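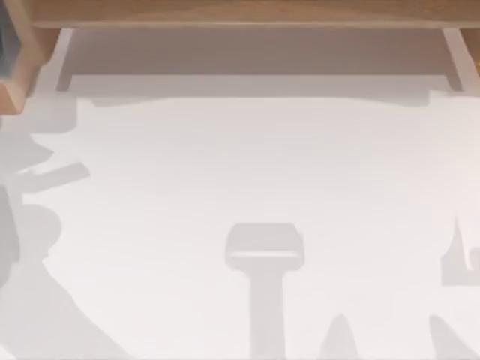 *The bench in simulation, with arm shadows on the white top.*

# Build the bench first, and leave the shadows on

I have been building a two-arm setup in a shared workshop in Zeredton since March, and most of the advice I got at the start was about arms. Which servos to buy, how stiff the links should be, whether a printed gripper is good enough. I think home builders put their attention in the wrong place. The bench and the light over it deserve the first few weeks, and they should exist in simulation before anybody orders a motor.

My own order of work was bad. I bought the parts for the first arm, put it together at home on the kitchen counter, and then carried it to the workshop, where I had a space 26 inches deep to put it in. The arm could reach everything on the kitchen counter. On the real bench it ran into the back rail when it folded. I moved the base forward, and then it couldn't fold toward the front without hanging over the edge. I had to print a new base and drill new holes, and I lost two weekends to it.

A tape measure would have found the problem. A simulated bench would have found it too, and it would have gone on being useful afterward. So I stopped building and modeled the bench: white top, wood rail along the back, the panel below it, posts. I was slow at it. Somebody who is comfortable with the software could do it in 90 minutes. It took me a week of evenings.

My next opinion is one that people at the workshop disagree with. I think you should render the shadows.

The usual advice is to turn them off. They slow things down, and they make the picture harder for a vision program to deal with. Flat, even light from everywhere gives you a clean image in which every object is easy to find. I followed that advice at first. My simulated camera looked at an evenly lit table, and my little program for finding blocks worked nearly every time. Then I ran the same program on the real bench, and it kept finding blocks where there were none. It was finding the gripper's shadow.

A white top makes this worse. I picked white for the usual reason, that parts show up on it, and so does every shadow. An arm can be completely outside what the camera sees and still put a big gray patch across the work surface. A gripper makes an especially bad one. Its shadow can come out as a blocky head on a stem, with a lighter slit where the gap between the fingers lets light through, and to a simple program it looks more like an object than some objects do. With two arms you get shadows coming in from both sides, and they change shape with every move.

People will say the cure is better lighting, and they are partly right. You can hang a big diffuse panel over the bench and get rid of most of the problem. I looked into it. The panel I liked would have cost more than one of my arms, and it would have had to hang over a bench I share with three other members. One of them does leather work and wants a lamp at a low angle so he can see his stitching. I don't get to choose the light, and most people working in a shared shop or a spare room don't either. There is a window in it, or a ceiling light in the wrong place.

If you can't change the light, your software has to live with it, and I would like mine to learn that in simulation, where a mistake costs nothing. I saved 1,306 simulated runs with the shadows on, moving the light to a different spot for each batch. I used 12 light positions, which was as many as I had patience for. The block finder did worse on those runs than it had under flat light. I count that as a good result. It told me what was wrong before I had put any more hours into the real machine.

There is a fair argument against all this. Simulation can eat a project. I have seen builds at our place that never left the screen, and the owners were always one more improvement away from cutting metal. Surface textures are a trap, and so is wood grain. I spent an evening on the grain of my back rail and it has made no difference to anything. If I did it again, the rail would be a plain brown box. My rule now is that a thing goes in the model if it can be hit or if it can change what the camera sees. Shadows pass that test, and so does the back rail, as a shape. Grain doesn't.

I would also say that the model has to be wrong in the right direction. My rail sits slightly farther forward in simulation than on the real bench, on purpose. If a move clears the simulated rail, it has room to spare on the real one. I do the same with the edges of the top. It is an easy habit, and it has saved me at least one gripper finger.

For anyone who wants details, the arms run on Varnex driver boards, the fasteners and the aluminum bar came from Kováčik, and the workshop is Tarley, which has been patient about the noise. None of these choices matter much. I could swap the boards tomorrow and the argument would be the same. The bench model is the one piece I would hate to lose, and it is also the only part that cost me no money.

The second arm is bolted down now and I am still fixing the block finder. It does better when it compares two views taken a moment apart and throws out whatever moved with the arm – though that fails when the arm is carrying something. I have a few ideas for that, and I will try them with the shadows on. My next job is to add the leather worker's lamp to the model. He uses it on Saturday mornings, and I would like to be able to work then too.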